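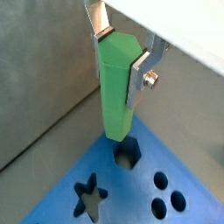

Notebook, Cullinane robotics club, bench 2
April, afternoon session, started 14:10

Goal for today: make the insertion of the hexagonal prism repeatable enough that we can start to count trials for the Prororau round. The rules ask for 200 scored insertions on one shape before a team may add a second shape. We chose the hexagon first. I still think the round holes would be an easier start, but the club voted, so hexagon.

Setup is the same as in the last entry, with two changes. The rubber pads on the fingers are new (the old ones became shiny and the pieces were turning in the grip). I also made the approach slower in the last part of the way down. Before, the arm came down with one speed until contact, and the board moved on the table each time we missed.

14:35. First block, 21 tries, 13 good. All the bad ones look the same to me. The prism arrives over the hole a little to the left, one lower edge touches the rim, and then the controller sees force and stops. This is the correct behavior, it should stop. But it means our hover position is wrong, and the insertion itself is maybe fine.

I checked the wrist camera at the hover point. The prism is a bit left of the opening there also, so the error exists already before we go down. I was afraid that the fingers bend under load, and now I believe this less.

15:05. Repeated the camera calibration with the printed sheet. The result was almost equal to the old one, so I did not save it. Then I looked in the grasp file and found that the grasp center is still measured for the old pads. The new pads are thicker. The piece sits in another place between the fingers than the program thinks. I should have seen this in the morning.

Corrected the value and wrote it on the tape on the controller box. Please do not remove the tape.

15:30. Second block started. Better, but rotation is now the problem. A hexagon forgives more than the star because it fits again every 60 degrees, so the worst error is 30. Still, when it is a few degrees off it sits on the rim and does not drop. I added a small search: touch, lift a little, turn two degrees, touch again, up to five times. It looks slow and a bit stupid, but it is allowed by the rules as long as the gripper does not open.

One thing I do not understand. The force reading drifts when the arm stands still for a long time at hover. After 1,000 samples the zero is clearly not zero anymore. For now I reset the zero directly before going down. If somebody from the Rerau team comes to the shared session, ask if they see the same with their sensor, they have the same type.

16:20. Stopped here, the room is needed.

To do next time:
Measure the grasp center again, two persons, two measurements
Clamp the board to the table
Log the angle at every touch, now we only log the last one
Put the logs in the Bindbridge folder, and not on the desktop of the lab computer
Star: do not start before the hexagon is finished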